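Can it do my chores yet? A day with the Troltico Bruva

I've wanted a robot to put things away for me since my oldest was in the bath-toy phase, so when the rental place in Gurngate got a two-armed Bruva in, I booked it for a day. It cost me $116 and I had six hours with it. I skipped laundry (every robot demo does laundry, and every robot demo picks one very cooperative towel) and went for the chore I hated most, which was getting little plastic fish out of the water and into the right bucket. Pink with pink, green with green!
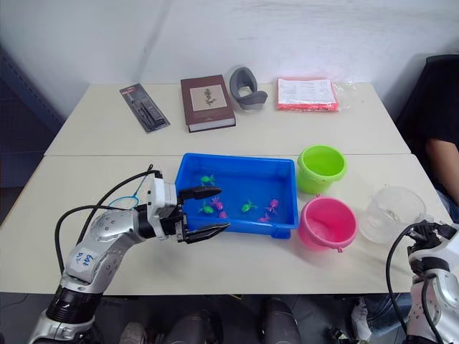 Boris Hudec

First, the good stuff. The arms are quieter than my fridge, and they move in this slow, polite way that made me relax pretty fast. Getting going was easier than I feared. You guide the arms through the job a bunch of times, it chews on what you showed it, and then you let it try by itself. I did 48 rounds of showing. My shoulders felt it the next morning, and I kept thinking that I could have cleaned a whole lot of bathtubs in that time.

The grippers are two fingers each, and I'll admit I was snobby about that going in. Two fingers! But they'll take hold of something really skinny, and that was the part I figured would sink the whole thing. I drop chopsticks. Thin handles are everywhere once you start looking at chores, too: brushes, spatulas, dusters, the little tool for the drain.

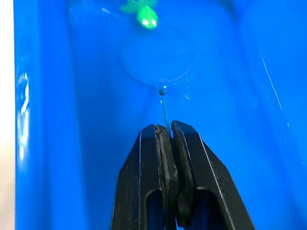 Where it lost me

Water. A fish sitting on a dry tray stays where you left it, and a fish in water wanders off the second you nudge it. I'd just follow it with my hand without thinking. The Bruva goes for where the fish was, thinks it over, and goes again. Sometimes it got there, sometimes it went after the same pink one so long that I wanted to yell at the fish.

It also doesn't know when it's done. My tray got bumped a little sideways after lunch and from then on it was noticeably worse, and I had to go back and show it more. Nobody's bathroom is set up the same way twice, mine sure isn't, so I'd call that the big one. And you can't walk away. I kept reading about "hands-free" help, and my hands were free, sure, but I was stuck in a chair next to it the entire time.

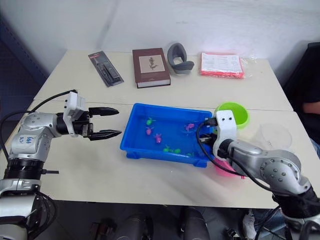

Both arms at the tray, left gripper open.

So would I buy one? No. Would I rent it again? Yeah, probably, it was the most fun I've had with a chore in years. If you run a small shop and have one boring job that happens in the same spot every time, with dry parts, I'd give it a serious look. For a house with kids and wet floors I'd wait. My brother-in-law swears by the older Gebru for dry sorting, but I haven't tried it.

Three stars out of five.

48 shares | 2 comments

Tullio Valentini
Same experience with dishes. Fine on the rack, hopeless in the sink. Did you try draining the tray first?

Boris Hudec
I thought about it, but then I'd be doing half the chore for it! Which rack did you use?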